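The Last Bus From Greltmont

Iona missed it by the length of a car park. Saw the back lights go, the indicator, the turn. Gone.

She stood there with the cake tin under her arm and said a word her gran would not have liked.

Next one, 680 to Sondthorpe via the hospital, not till morning. She knew that without reading the timetable. She read it anyway. Somebody had scratched GREER across the Sundays in the plastic and for a second it felt pointed, as if the shelter knew.

It was Greer's engagement do. Was. Would be, for another couple of hours, in the function room of the Carnegie, with the bad carpet and Dougal Cruickshank doing the music off his laptop. And Iona was bringing the cake. That was her one job. Lemon, two layers, a bit sunk in the middle but she'd filled the dip with icing and no one cuts a cake from the middle.

She rang Greer. Rang out. Rang Dougal. Rang out, course it did, he'd have Abba on.

So. Walk, then.

Sondthorpe was over the hill road. No pavement after the garage. She'd done it once at sixteen in daylight, in trainers, for a bet. She was wearing her good shoes. She put the tin in both arms like a baby and went.

First mile fine. Second mile the left heel started. She thought about Greer, which she'd been trying not to. They hadn't spoken properly since March. Not a row, that was the daft thing. A row you can say sorry for. Iona had just not gone to something, and then not rung about not going, and then it was a month and ringing seemed odder than not ringing. Then the invitation came, gold edges, and on the back in biro, will you do the cake. No question mark. Iona had it in her coat pocket now. She'd moved it from her other coat specially.

A car came up behind, slowed, she got right in against the hedge and the hedge got her in the hair.

Window down.

You're Iona Gillies, the woman said. You were in my Brownies.

Mrs Gourlay. Heather Gourlay, smaller than she used to be, sat on a cushion to see over the wheel. Coat on over a nightie.

Where are you going with a tin, she said.

Iona told her, badly, all in a lump. Bus, cake, Greer, March. She hadn't meant to put March in.

Get in, said Mrs Gourlay, mind the eggs.

There were eggs. Trays of them, on the back seat, on the floor, one on the passenger seat that Iona had to lift and hold on top of the tin. Nobody explained the eggs. They went over the hill at 18 miles an hour with the full beams on and a programme about lighthouses on the radio.

You were always late, Mrs Gourlay said after a while. You were late for your own promise ceremony. Greer Moncrieff stood at the door and wouldn't let us start.

I don't remember that.

No well. You weren't there, were you.

Iona looked out of the window at nothing, black fields, and her own face in the glass with a bit of hedge in it.

They had to stop at Deming Lei's shop at the bottom of the hill to drop six trays off. He was still up, he was always still up, he mended things in the back after closing. Iona carried the eggs through. Kettle on, the smell of hot dust, bits of computer everywhere. 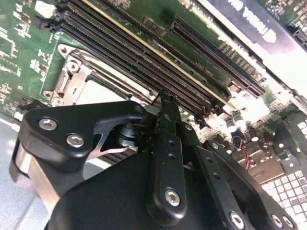 Deming thought she was a fool for standing about in his back room with a cake when she could be at the Carnegie, and told her so, and said that if it was him he would go in by the kitchen door and not make an entrance of it, people forgave you quicker if you were already carrying plates.

It was good advice. She took it.

The kitchen door was propped open with a fire extinguisher. Warm air, chip fat, somebody's auntie at the sink. Iona put the tin on the side and got the lid off. The icing had slid. One whole side bald, and a dent where the eggs had sat. She stood over it with a palette knife, pushing it back up, and it came down again, and she pushed it back up.

Ello, said Greer.

She always said it like that, no h, since they were seven, since a policeman in a panto. She was in the doorway in a green dress with her shoes in her hand.

I missed the bus, Iona said.

I know. I went out to meet it.

Dougal was playing the slow ones through the wall. Greer came over and looked at the cake. She put a finger in the bald bit and licked it.

Lemon, she said.

You like lemon.

I do, yeah. She reached up and pulled somthing out of Iona's hair, a leaf, a twig with a leaf on it, and put it on the draining board. Have you got another knife?

Iona looked in the drawer. There was one, a butter knife, bent. She passed it over and Greer started on the other side.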